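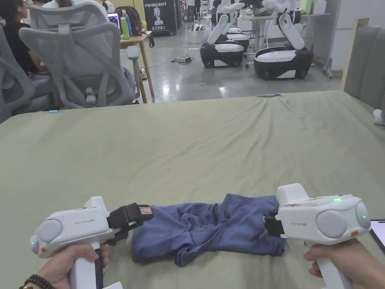

Good morning, everybody, and thank you for having me, and thank you to whoever put the coffee on the same side of the building as the parking lot. (Wait for people to find seats. The back row always fills first, let it.)

I coach cross country at Grandcombe. If you don't know Grandcombe, you have probably driven through it on the way to Istport and thought it was still Istport. We have 218 kids in the whole high school, and in my first fall I had so few of them in running shoes that we couldn't score as a team. I want to talk this morning about how we got from there to a full bus, and I'd like to spend most of it on summer, because that's where I made nearly all of my mistakes.

Say early: I'm not a physiologist. Anyone who wants lactate charts should go to the session after lunch, which I plan to attend myself and sit near the front.

PART ONE. WHO SHOWS UP

My first June I put a sign on the gym door that said "Summer Running, 6 a.m." and I stood out there in the dew like a man waiting for a train. Two kids. One of them was waiting for a ride to her job. (Pause, they usually laugh.)

What I had done, and I think a lot of us do it, was announce a practice to people who didn't know they were runners yet. So the next spring I quit with the sign and went to where they were. I sat through the middle school track meet at Sketon from the first hurdle race to the last relay, and I wrote down the names of the kids who finished in the middle of the 800 and then stood around talking afterward. I still do this. The winner has usually been spoken for by soccer. The kid in the middle who's chatting at the fence is having a good time, and I'd love to have her.

Then I call home. I know, I know, everybody texts. I call, and I talk to a parent or a grandmother, and I tell them what time we start, what time we finish, what shoes to buy and what shoes not to buy. The shoe part takes longest. Give the story about the basketball shoes here if time allows, skip if we started late.

PART TWO. THE SUMMER ITSELF

Let me go slower on this one, since it's the part people write to me about.

We used to hand out a mileage chart. It was a beautiful chart. It had a column for every week and a little box for how you felt, and the kids filled it in the night before they handed it back, all in the same pen. So the chart is gone. What we do now is run by minutes. A new runner starts with 26 minutes, out for thirteen and back for thirteen, and the one rule is that you have to be able to tell your partner about a movie while you're doing it. If you can't get through the plot, you walk until you can.

Somebody always asks me why 26. It's the length of the loop of back road behind the school and home again at a jog, and I wish I had a better answer for you.
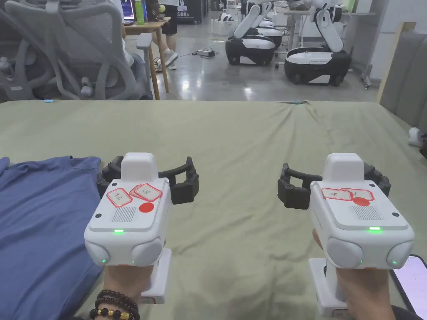
Both hands full over the green cloth.

Now, the group run. Three mornings a week, and I want to put in a good word for my assistant, Evaristo Amato, who took the back of the pack from the very start and has never given it up. He doesn't run at the back because he's slow (he isn't, and he'd want me to say so). He runs there because the last kid on the road is the one deciding whether to come back tomorrow. If you take one thing home from me this morning, please put an adult you like at the back of your pack. I had it the wrong way around for years. I was up front with my fast boys, feeling young.

Heat. Please don't rush this part, even if the moderator is giving you the eyes. We moved the start earlier, we put water at both ends of the loop, and we called off more mornings than I was comfortable with at first. I felt soft doing it. I don't anymore. Missing one easy run in the summer has never cost us a place in the fall, at least none I could ever trace back.

(Drink some water yourself.)

PART THREE. PICKING A FIRST MEET

This is where I'd love to see some hands. Who opens at a big invitational? Okay. Keep them up if you enjoyed it. (There will be fewer hands.)

We opened for years at Barroso, which is a wonderful meet, well run, great hill, almost 3,000 people on the grass by the time the varsity races go off. And my freshmen would step off the bus and turn the color of paste. They'd spent all summer telling each other about movies on a back road, and here was a starting line as wide as a football field with a loudspeaker on it.

So we moved Barroso to the middle of the schedule and called up Sketon to see if they'd like a small one. Just the two schools and whoever else wanted in. No entry fee, ribbons out of a drawer, and every runner's name read out loud at the finish, first to last. The coach over there and I take turns with the bullhorn. It costs us one evening of painting lines on a hayfield, and the parents stay afterward and talk until it's too dark to find the cars.
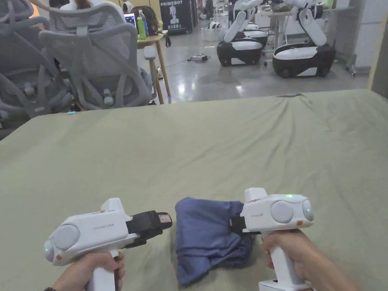 The other good thing about a small opener is that you learn who goes out too fast. They all go out too fast, of course, but you learn who does it and recovers and who does it and panics, and you've got weeks to work on that before it matters. I stand at the first turn and don't yell anything. I used to yell splits. Then one of my seniors told me, very politely, that she couldn't do arithmetic and run uphill at once, and that was the end of splits at the first turn.

PART FOUR. KEEPING THEM

I'm short on notes here because this part changes every year. Things to mention, in whatever order they come up:

The bus seating. Seniors don't get the back automatically. Draw numbers.

Junior varsity races. Stay for them. The varsity stays too, in sweats, at the last hill.

Kids with jobs. Half my team works. We have an evening run for them, same loop, same 26 minutes, and I don't treat it as a makeup session.

Injuries. An injured runner still comes, and gets a stopwatch and a real job. Tell the one about the clipboard in the creek.

Leave ten minutes for questions. If nobody starts, ask the Istport coaches how they handle their numbers, they have the opposite problem from mine and they're fun to listen to. Handout is by the door, one page, phone number at the bottom, and I do pick up.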